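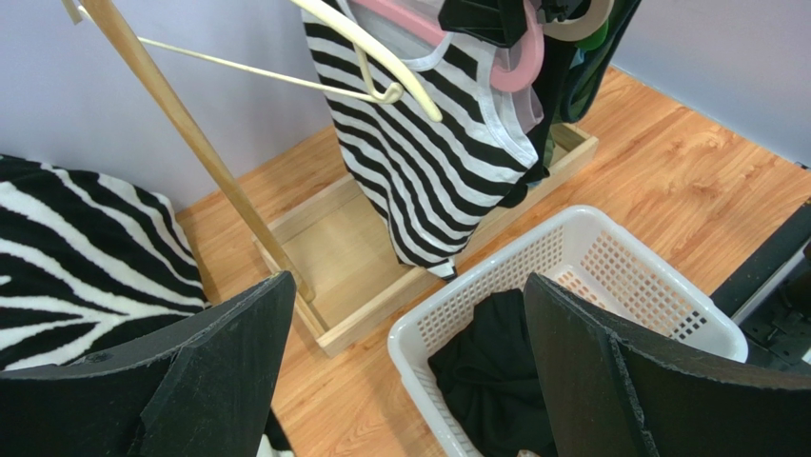 Search this site... Go

Laundry Robot, Report 2: Hangers Are Harder Than Shirts

Nghĩa Khương and Ehsan Warraich
March 27, 2023

When we started in January we thought the hard part would be cloth. Everyone warned us about cloth! Cloth is floppy, cloth folds over itself, cloth looks different every time you put it down. All true, but what has eaten most of our evenings in the Tosarness workshop is hangers.

The job we set ourselves is small. Take a garment off the rack, lower it into the basket, go back for the next one. The arm is called Asa and the gripper is our second design, with ridged black fingers that hold fabric much better than the smooth pair we printed first. They're pretty scuffed by now and we like them that way.

What the wrist camera gives us

We mounted a small camera at the wrist so that it looks down past the fingers. From up there the striped sleeveless top is easy to find, and the white basket is easier still. The dark clothes packed together behind it are a mess. Black next to deep green comes out as one lump, and our segmentation code (Ehsan's, mostly) draws one outline around all of it. The empty cream hanger is another headache, because it crosses in front of the top and splits it into two shapes.

Nghĩa wrote a fix that joins pieces with matching stripes. It's a hack and it does nothing for plain clothes, but we cheered when it ran!

Numbers so far

We logged 582 attempts. In 456 of them the garment ended up in the basket. Most of the failures were the hanger coming along for the ride, and a few were the fingers closing on the basket rim during the drop. We now cap the wrist speed at 60 percent near the rack, which costs time but stopped the swinging.

Still to do

- Train on dark fabrics. We have 28 labeled pictures and need far more.
- Lift the shoulder off the hanger before pulling down. Janjua suggested a small twist first and we want to try it next.
- Find out why the arm drifts left after a long session.

The wiring diagram and the finger files are in the Illevmont shared folder, under "gripper v2". Please don't use v1, the screw holes are wrong.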